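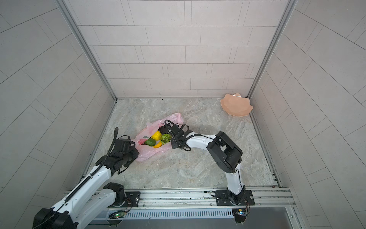 Chaque année la même lettre, et chaque année je la remets dans le tiroir en me disant que j'y répondrai après les vacances, lit-on dans l'une des premières réponses reçues. On nous demande de cocher une case, mais on ne nous dit pas ce qui se passe si on ne coche rien.

Rechercher sur le site
Mots-clés Rechercher OK

Projet Andness – rapport d'avancement à la Fondation Brulier
Deuxième période, arrêtée à fin juin

Objet du projet

Andness étudie la manière dont les couples et les personnes seules ayant des embryons conservés reçoivent, comprennent et utilisent le courrier annuel qui leur demande leur décision : poursuite de la conservation, accueil par un autre couple, don à la recherche ou arrêt. Le projet ne porte pas sur le bien-fondé de ces options. Il porte sur le courrier, sur ce qu'il contient et sur les raisons pour lesquelles il reste souvent sans réponse.

Le terrain est constitué de deux établissements, le centre Lemieux et la clinique Ferorberg. Les deux pratiquent la relance annuelle, avec des textes différents. Celui de Lemieux tient sur une page. Celui de Ferorberg en compte quatre, formulaires compris.

Travail réalisé

Le questionnaire a été envoyé à 1495 adresses, réparties entre les deux établissements. L'envoi était prévu en février, il a été fait en avril. Le retard vient de la vérification des adresses à Ferorberg, où les coordonnées postales et les coordonnées électroniques sont tenues dans deux fichiers qui n'ont jamais été rapprochés. Nous avions sous-estimé cette tâche dans le calendrier initial.

À la clôture, 248 questionnaires exploitables étaient revenus. Le résultat est inférieur à notre objectif, mais il permet de mener les analyses principales. Il ne permettra pas de comparer les deux établissements sur les questions les plus fines, notamment celles qui concernent le don à la recherche. Nous proposons de retirer cette comparaison des livrables.

Parmi les répondants, 107 ont accepté le principe d'un entretien. Les entretiens ont commencé en mai. Ils durent en général une heure et se font par téléphone, sauf demande contraire. Lorsqu'il s'agit d'un couple, chacun est interrogé séparément. Ce choix allonge le travail et nous le maintenons : dans plusieurs cas, les deux membres du couple n'ont pas le même souvenir de ce qu'ils ont signé au départ.

La grille d'entretien a été modifiée une fois. La question sur le « statut » de l'embryon, placée en ouverture, mettait mal à l'aise et orientait toute la suite. Elle a été déplacée vers la fin et reformulée : on demande à la personne quels mots elle emploie elle-même. Les entretiens menés avec la première version sont conservés et signalés dans le corpus.

Premiers constats

Ils sont provisoires et ne doivent pas être diffusés en l'état.

L'absence de réponse est rarement présentée comme un refus. Les personnes parlent de report, de désaccord dans le couple, parfois d'une séparation survenue entre-temps. Quelques-unes pensaient que le silence valait demande de prolongation. Aucun des deux courriers ne traite ce point clairement, et celui de Ferorberg le renvoie en note.

Le vocabulaire fait l'objet de remarques nombreuses. « Devenir des embryons » est jugé froid par certains, acceptable par d'autres. Le mot « destruction » est mal reçu, y compris par des personnes qui ont choisi l'arrêt de la conservation et qui ne regrettent pas leur choix.

Le don à la recherche est l'option sur laquelle les questions sont les plus concrètes : quelle recherche, où, pendant combien de temps, peut-on revenir sur sa décision. Les équipes des centres disent ne pas avoir toujours les réponses sous la main.

Enfin, la date d'arrivée du courrier compte plus que prévu. À Lemieux, il part à la date anniversaire de la congélation. Des répondants connaissent cette date et l'attendent, d'autres auraient préféré une période neutre.

Difficultés

Outre le retard déjà signalé, deux points restent ouverts.

– La transcription prend plus de temps que prévu. Le logiciel retenu gère mal les termes médicaux et chaque texte doit être relu en entier.
– Les personnes séparées sont peu représentées. Le courrier n'est souvent envoyé qu'à une seule adresse, celle du dossier d'origine, et l'autre membre du couple n'a donc pas été sollicité. Une relance par les centres est à l'étude, sous réserve de l'avis du comité d'éthique.

Budget

Les dépenses de personnel sont conformes. Le poste affranchissement est dépassé, à cause du second envoi à Ferorberg. Le poste déplacements est presque intact, les entretiens se faisant à distance. Nous demandons l'autorisation de transférer une partie de ce poste vers la transcription, sans changement du montant total.

Période suivante

Les entretiens se poursuivront jusqu'en octobre. Une version révisée du courrier sera ensuite rédigée avec les deux centres et soumise à 100 personnes déjà interrogées par questionnaire, avant tout usage réel. La note destinée aux équipes soignantes est repoussée de deux mois. Le plan du rapport final sera transmis à la Fondation Brulier avec le prochain état des dépenses.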